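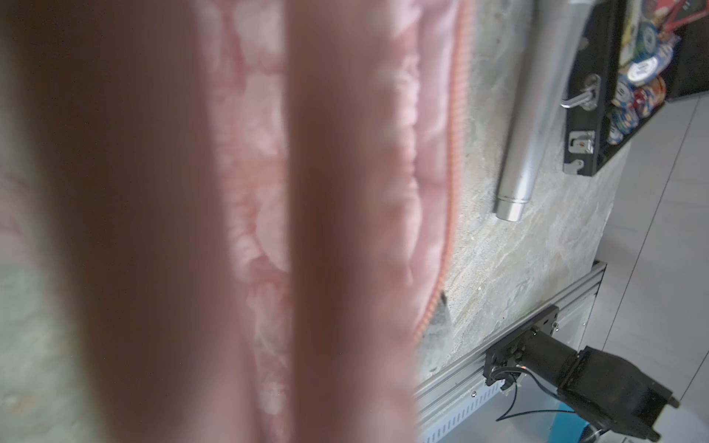 Submitted by Hesham, 4:40 pm, July

Search tickets Enter keyword or ticket no.

Ticket: zipper sticking on pink puffy bag, plus charms keep snagging
Product: handbag, Prisstead
Status: open

Zipper catches about a third of the way along. Runs ok from the pull end, then grabs. Not the teeth I think, looks straight to me. More like the lining getting pulled in. Also chips from the poker set ended up loose in with the charms and I need to know if the inside gets scratched or not.

Tried so far:
- emptied it completly. Chips, plush, fox and rabbit keychains, all out
- pulled slow w/ the bag on its side, puffs squashed down by hand. Better, then stuck again
- pencil lead on the teeth. No change
- strap knot moved away from the end of the zip. Maybe helped??

Bag on its side, gray plush and the keychains next to it, one red and white 5 chip still in the pile: 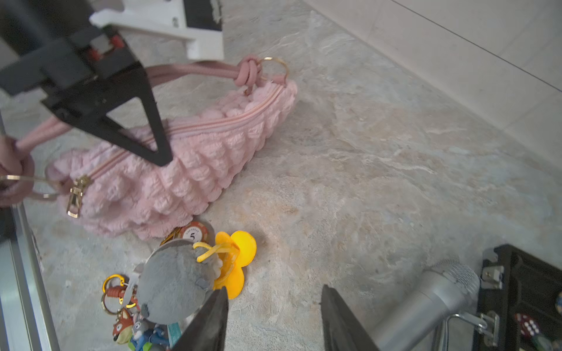 Step 2: check the lining

Opened it all the way. Lining is the fluffy kind and the ruffles sit right up by the zip. Pushed them down w/ a spoon handle, closed it, opened it, did that 70 times. Stuck twice. Before it was every other go.

Chips belong in the black case with the dice and cards, case is a 500 set so a few wandering off isnt the end of the world but the rings on the charms have scuffed some already. Want them kept seperate. 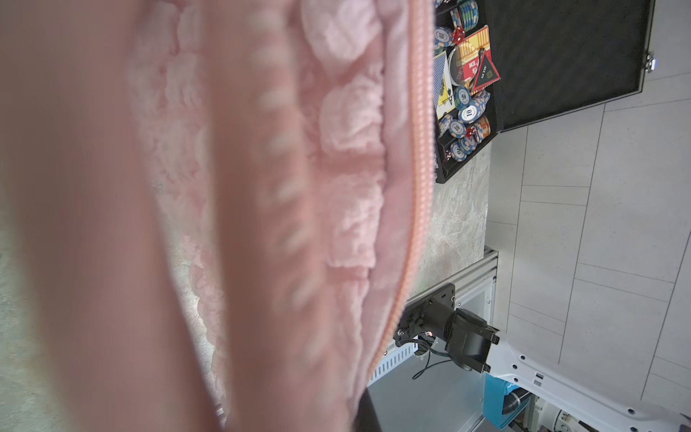

Koyama replied at 5:15 that fluffy linings nearly always do this and the fix is a row of small stitches a finger width below the tape, all the way round, matching thread. Don't trim the fluff, it sheds for weeks. And hang the charms off the strap ring, don't put them inside.

Ok. Stitched one side only, ran out of pink. Zip is fine on that side now. Other side still grabs near the middle. Charms not moved yet, the carabiner clip is too fat for the ring, need a smaller one.

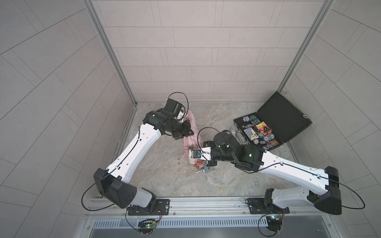
Busier added a note: same trouble on mine, steam the lining flat before stitching or you just sew the ruffles in place. Low steam, cloth over it.

Will do other side when thread comes. Leave ticket open pls.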